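Wood table tops dry out over the winter, and a coat of oil once or twice a year keeps the boards from going gray. I use Plovine, but any food-safe oil works the same way.

## What you need

- 2 clean cotton rags
- 348 grit sandpaper, or the closest your store carries
- Dish soap and warm water

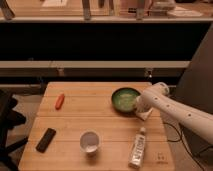 Set aside a full day. The work itself is short, but the oil has to sit for 24 hours before the table goes back into use.

## Cleaning

Clear the table and wipe it down with soapy water, going with the grain. Run a dull butter knife along the seams to lift out crumbs.

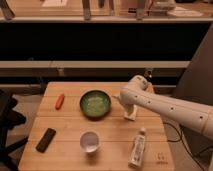

Kedir Lencho writes that he skips the soap and uses white vinegar, one part to 4 parts water, and has had no trouble with streaks. Either one is fine. Let the wood dry overnight.

## Oiling

Sand lightly and wipe off the dust. Pour a little oil on a rag and rub it in, one board at a time.

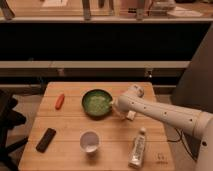 **Etstead Home Repair Club**

Wait 20 minutes, then wipe off whatever hasn't soaked in. Oil left standing turns sticky. Hang used rags flat outdoors to dry, as balled-up rags can catch fire.
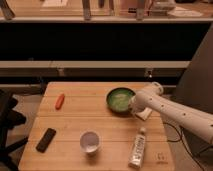 ## When to do it again

Drip some water on the top. If it soaks in, oil again. Ours usually needs it in July.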